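Search the archive: all lists this list Go

Cammont Beading & Restringing List
Re: sorting inherited jewelry / what to restring first?
Message 652
Posted in June, 6:40 am, by Branwen Kemeys

Angharad Ruddock wrote:

> Hi all, new here, long time reader. My aunt left me her jewelry, nearly
> all of it beads. Necklaces mostly, a lot of bracelets, a couple of very
> long strands. Some on what looks like cotton, some on elastic that has
> gone crunchy. One necklace let go in the car and I was picking beads out
> from under the seat for a week.
>
> Three questions. What do I restring first? Is it ok to wash them? And
> somebody at the bead shop told me to put everything on wire and be done
> with it, is that right? I have a spool of Curkitz wire and a cone of
> McAlister silk, both came with the box, no idea how old either of them is.
>
> Don't want to wreck anything. Thanks for any help.
>
> Angharad

Hi Angharad, welcome. Quick one before work so forgive the typing.

What first – the elastic. Crunchy elastic is finished, don't try it on to see. Lay each one down in something with a lip and snip it there, beads go in a bag, label on the bag. Do the label right then. I have a drawer of little bags from my first year that say nothing and I still don't know what half of them belong to.

Second, anything on cotton where you can see thread between the beads. A gap means the thread has stretched and it will go at the clasp or at whichever bead has the sharpest hole. Knotted strands can wait a bit longer. If one breaks you lose one bead, maybe two, that's what the knots are for.

Before any of that get it all out of the box where you can see it. Spare bed, clean sheet, daylight. Sheet is better than a table, beads don't bounce off a bed. Put like with like, coiled things together, pearls well away from anything metal. Take pictures of every strand laid out in order before you cut, specially graduated ones. You will think you'll remember the order. You won't. 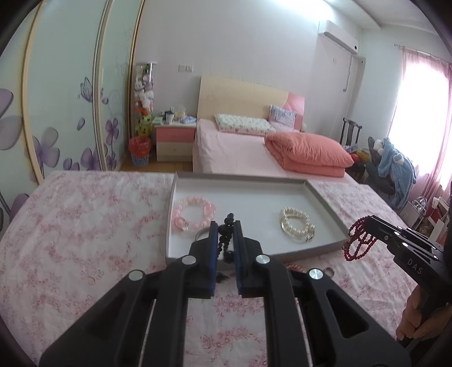 Washing. Depends. Glass is fine, lukewarm water and a drop of dish soap, but take it off the old thread first or the thread stays damp inside the holes for days. Pearls, real or imitation, no soaking. Damp cloth, then dry cloth, then leave them flat overnight. The coating on imitation pearls lifts around the holes and once it starts you can't stop it. Wood no water at all. Anything painted or dyed, try one bead from the back on a wet cotton swab and see if color comes off. Red is the worst for this in my experience. Coral, amber, shell – wipe only. If you don't know what it is treat it as the fussiest thing it could be.

Ok the wire question. The shop isn't wrong exactly but "everything" is too much. My own rule:

Heavy glass or stone, rough holes – wire. Medium, seven strand or better. Crimp it properly and leave a little slack, a necklace strung tight as a fence will stand out from your neck and kink.

Pearls – silk, knotted. Doubled if the holes allow. Wire under pearls hangs wrong.

Small light beads, multi strand – bonded nylon. Silk stretches too much over that many strands and then they don't hang level, which you will see every time you look in the mirror.

Stretch bracelets – new elastic, pre-stretch it, surgeon's knot, dab of glue, hide the knot in the biggest hole. Expect to redo it every couple of years.

The Curkitz wire is probably ok. Wire doesn't go off the way thread does. Unroll a foot and bend it hard, if the coating flakes bin it. The McAlister silk I would not trust. Pull a length between your hands, if it snaps with no effort that's your answer, and even if it doesn't I'd use it for practise knots only. Silk is cheap, your aunt's pearls aren't replacable.

Do practice the knots btw. I did a whole strand of plastic beads before I touched my mother's pearls, 70 knots, and the first 50 looked like a shoelace. Tweezers or an awl, not one of those knotting gadgets, at least to begin with. Sota used to make a nice fine awl with a bent tip, don't know if they still do. A darning needle stuck in a cork does the job.

Long strands, one more thing. If it's long enough to go over your head it doesn't need a clasp and you can knot it closed. Clasps are the weak spot. But if your aunt had one on there keep it, even if you don't put it back. Bag, label.

How long does it all take. I did my mother's lot in four months, evenings. One of hers was a seed bead thing with 3,000 beads according to the card it came with and I did that one last, glad I did, my hands knew what they were doing by then. Don't start with the one you love most.

If you're stuck telling glass from plastic, tap one on your front tooth. Glass clicks, plastic sort of thuds. Wipe it first obviously.

Have to run, bus. Post again when you've got the elastic ones cut, and tell us what the clasps look like, there are people on here much better on old clasps than me.

Branwen

More in this thread
sorting inherited jewelry / what to restring first?
Re: sorting inherited jewelry (bead board or towel?)
Re: sorting inherited jewelry (old clasps)

Recent on this list
Crimp covers, worth it?
Getting glue out of a bead hole
Silk sizes for small pearls
Seed beads spilled in carpet – vacuum trick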